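Posted in: Robots, Daily work | April 7, 2022

Since March I am helping Helmut to teach the robot at Ikdale. We don't write the movements in code. We take a gripper in each hand and do the task ourselves, slowly, and later the robot learns from our recordings. Yesterday I made 162 of them. 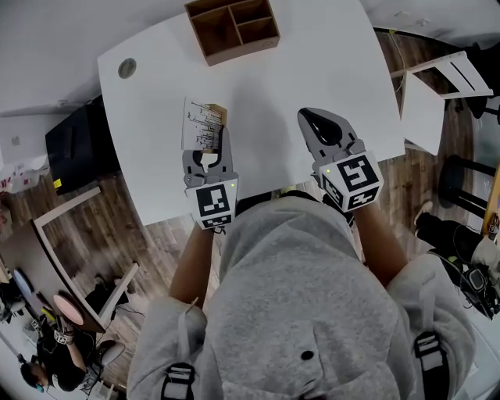
My first ones were too fast. Harpreet told me to wait a little before I close the fingers, and to keep the markers turned up. Now my shoulders are tired, but only 9 recordings were rejected. Helmut wants 1,000 before we change to a new task.

Print this post | E-mail to a friend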